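Milia Printed Table Cover — Set-Up and Care Guide
Section 3: Laying the cover on a work table

The packaging says the cover lies flat in five minutes. Allow 26, and more if it has been folded since March like ours was. Liên Sầm, who wrote the first version of this section for Dultdale, tested it with covers fresh off the roll, and those behave better than anything you will get in the mail.

Before you start
Clear the part of the table the cover will occupy. Anything bolted down can stay. Wipe the surface and let it dry. Grit under the cover shows through as small bumps, whatever the Trundo leaflet claims about "self-leveling" cloth.

1. Find the plain side. The reverse is white and the front carries the picture. With a dark print such as the starry night over water, you only need to turn back one corner to tell.

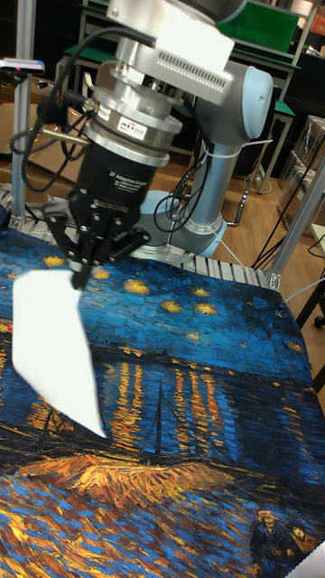

Fig. 3-1. Corner raised, plain reverse showing.

2. Turn the cover so the sky is at the far side of the table and the two small figures are at the near right corner. The print has a right way up, and you will notice every day if you get it wrong.

3. Smooth from the center out with the flat of your hand. Do not pull on the corners to chase out a wrinkle. It moves the wrinkle somewhere else.

4. Lift each corner once, let it hang for a moment, and lay it back down. If it keeps curling, roll the cover with the print facing out and leave it for 80 minutes before trying again.

NOTE: Weights sold for this purpose (the Rocha set, for one) are optional. A couple of heavy books do the same job. We have yet to see a difference.

CAUTION: Do not iron the printed side. On the plain side, use low heat and a pressing cloth, and try a corner first.

3.1 Working on top of the cover
The maker calls the surface "ready for any task." We would not go that far. It is fabric, and it gives a little under a pen point.

5. For writing or drawing, put down a sheet of plain white paper first.

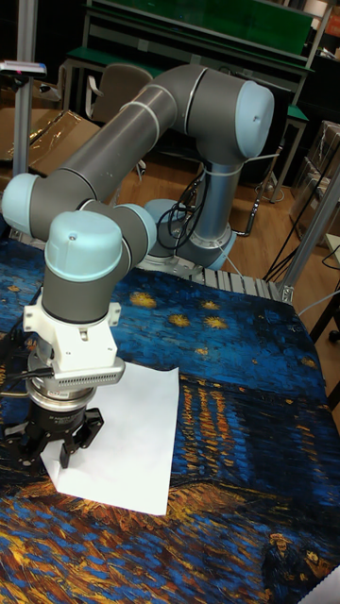
One sheet is enough for marking and light sketching. For anything that needs pressure, slide a stiff board underneath — cardboard will do. The paper does not have to line up with the edge of the table, but keep it off any wrinkle you gave up on in step 3.

6. Keep glue and wet paint off the cover altogether. Piroska Jakab in our office has tried every cleaner recommended for it and would not recommend any of them.

7. Shake the cover out when you are finished and roll it. Folding is quicker, and you will pay for it at step 4.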